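I called in sick exactly once last year, and I still felt guilty about it by lunchtime. So when our office changed the sick leave rules in June, I had opinions (of course I did).

Quick background if you're new here: I do payroll for a mid-sized place in Cullgate, 100 people on the books, and until this summer you could be out for two days without any paperwork. Now it's a doctor's note from day one. For a cold! The memo came from the Plundgate head office at 7 in the morning and my inbox was full by 8.

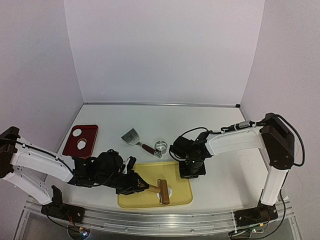 Can your boss ask for a note after a single day?

Depends on your contract and where you live, so read the handbook before you get mad. Ours had a line saying management could change the notice period, and there it was on page 5, where I had never looked.

The part that bugs me is the waiting room. You wake up feeling awful, all you want is soup and a blanket, and instead you're sitting on a plastic chair for two hours next to people who are much sicker than you. My friend Afia Appiah works the front desk at a clinic and she says mornings are packed with folks who only want the piece of paper. They aren't even asking for medicine.
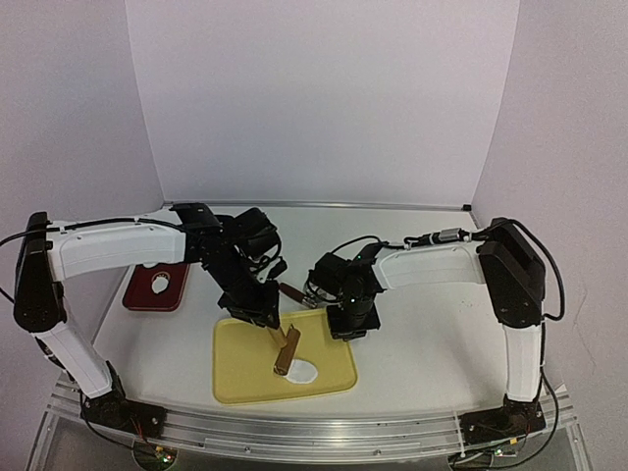
And then you have to upload the thing! We use Skular for time off, and it rejects any photo it thinks is blurry. I had one guy from the Van Hecke account send me the same note four times – with a fever, poor man – before I gave up and typed it in by hand.

I did look at the numbers, since that's my job. Before the change we paid out 1190 sick hours in a quarter. I'll be curious to see what the next one looks like, but my guess is we'll get fewer one-day absences and more people coughing over the copier.

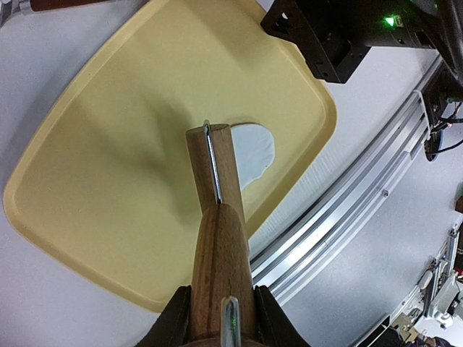 A wooden piece with a metal strip, held over a yellow tray.

Anyway, I've asked if we can at least go back to one day without a note. My manager said she'd bring it up at the next planning call. I'm keeping tissues and a big bottle of hand sanitizer on my desk until then, and you're welcome to both if you stop by.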